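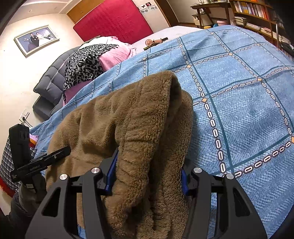

Litlow Laundry: Common Questions

When are you open?
Every day from 7 a.m., except Sunday, when we open at noon. Last wash is at 9 p.m.

How much does wash and fold cost?
$17 for a small bag and $31 for a large one. Bags are weighed at the counter.

Do you wash fleece?
Yes, in cold water. We tumble it on low and don't use softener.

Can I drop off a comforter?
Yes. Allow two days for down.

Do you pick up?
Only in Ulenau, on orders of $55 or more. Leave the bag with your front desk or hand it to the driver.

What if something is missing?
Bring your ticket within a week and we will check the shelves.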